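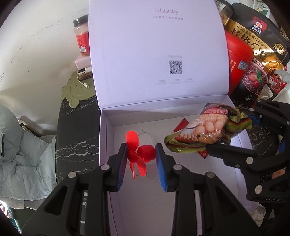
Contents | Previous chapter | Next chapter | Glossary | Exercises

Chapter 4

Tokens Inside Online Communities

When a group of people meets on a website every day, they begin to keep accounts with each other. One member answers a question, another member corrects a mistake, a third one pays for the server. For many years these accounts stayed in people's heads. In this chapter we study what happens when they are written down as tokens on a shared ledger, and when these tokens can be bought and sold.

We shall follow one case through the whole chapter. Curnar was a discussion site for people who repair old radios. It had 4000 registered members, but only 900 of them wrote anything in a normal month. Its founder, Delali Bonsu, wished to reward the members who gave good answers. In June she introduced a token, named simply the "cur", and each useful answer earned its author one cur. The readers decided by vote which answers were useful.

In the first weeks the number of answers grew quickly. The quality of them is a harder matter, and we return to it in section 4.3. Some members wrote several short answers where before they would write a long one. Others made small groups and voted for each other. None of this was against the rules, because the rules said nothing about it.

The second change came when the token was listed on Javier, a small exchange. Until that day a cur could only be spent inside the site, for example to place a question at the top of the page. Now it had a price in money, and the price moved. Tipene McKinnon, one of the oldest members, wrote on the site that he used to look at the questions in the morning and now he looked at the chart first. He asked to have his account closed, and 30 other members did the same — most of them people who had answered a great deal.

The student should not conclude too early that the token was a mistake. The site at Grandham, which we compare with Curnar in section 4.4, used almost the same design and kept its members. The important difference is that Grandham's tokens could not be transferred. A member could earn them and show them, but could not sell them. In the language of this book, they were a record of reputation and had no market.

Before you continue, please be sure that you understand the following words from Chapter 3: ledger, wallet, supply, transfer. The word "governance" will be used here in a narrow sense, to mean the right to vote on changes of the rules. Who should hold this right, and whether it may be bought, is the question of section 4.5.

4.1 What a token counts

A token always counts something, even when its designer has not decided what.

Related chapters
Chapter 2: Paying for Free Websites
Chapter 3: Ledgers and Wallets
Chapter 5: Voting With Tokens
Case notes: The Plullach Forum

Copyright and permissions | Contact the editors | Back to top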